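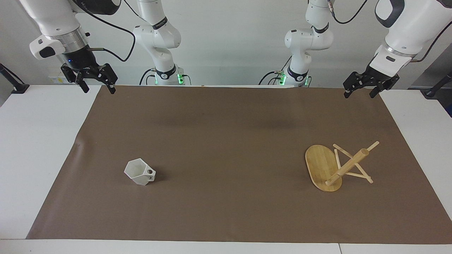 September, after supper

I have been grinning about a cup and a few sticks of wood all day, so I'd better get it down before I go to bed.

The mug tree is the pale wood one I've wanted ever since I saw Kazuhiro's. Oval base, fat round post, four thin pegs. I paid 30 dollars for it at Fellard, which felt like a lot on the way home and felt like nothing once I'd run my thumb along the grain. I love wood this light! It makes me want to throw out every dark thing in the kitchen (I won't, the bread board stays).

And the white cup! All those flat faces, like somebody cut it out of a big crystal, and a rim with six sides. The handle is a little tab with a round hole in it. I keep wanting to turn it to see how the light lands on the next face. I haven't been this pleased with a cup since the blue Brunner one I broke in the sink two winters ago, and I was silly about that one too.

Brown paper down on the white table first thing. I'm so glad I went for one big sheet this time, the last try was three pieces and they slid all over each other. White cup on brown paper looks wonderful, like a sugar cube on a chocolate cake. I stood there admiring it for far too long and let my coffee go cold.

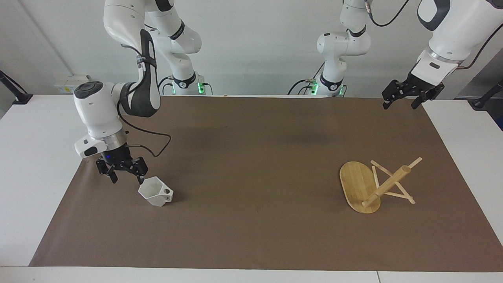 Mug and mug tree, both lying down on the job.

I like the tree on its side almost as much as standing up. The pegs go every which way and it stops looking like a kitchen thing at all, more like something that washed up on a beach. But upright is how I want it at home, next to the kettle, with the tea towels moved over to the other hook. I've measured the shelf. There are 60 centimeters between it and the one above, so there's plenty of headroom even with a tall mug on a top peg, and I can finally stop stacking cups inside each other (the green one has a chip from exactly that).

What I can't stop thinking about is the handle. Mug trees are made for big loopy handles, the kind you can get three fingers through. This cup has a small hole and that's your lot. Will it go over a peg? Will it hang straight or tip its mouth up at the ceiling? I haven't put a ruler to either of them and I sort of don't want to, I'd like to find out by hanging it. The pegs are nice and slim next to the post, so I have high hopes.

Also there's a shallow round recess in the base and I'm thrilled with it. I hadn't noticed it in the store at all. It's begging for something. The little honey jar? A spoon rest? One more cup for the days when all four pegs are taken? I changed my mind all through lunch.

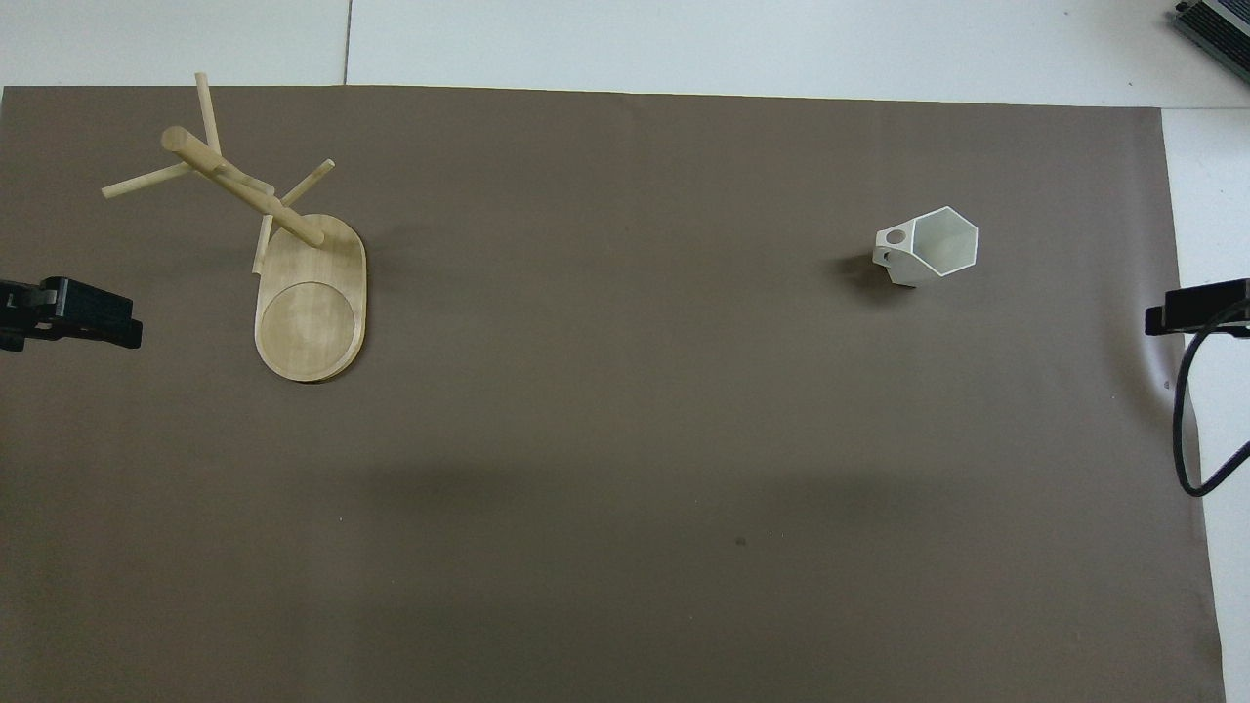 Tatsuya Sakamoto thinks I should leave the recess alone and let the tree be a tree, and that a cup with a handle that small belongs on a shelf anyway, where you can see its sides. Put the heavy mugs low, he told me, and hang them on opposite pegs or you'll be picking up pieces. Good advice about the heavy mugs. I'm ignoring the rest.

I wrote to Kazuhiro too, to ask how he keeps his from getting tea rings, and he wants to know what I'm hanging on it. Everything, I said!

For tomorrow: wipe down the shelf, move the kettle to the left, find the felt dots for under the base (the drawer with the string, I think). Then mugs. Green one facing the wall so the chip doesn't show, and the white one up front.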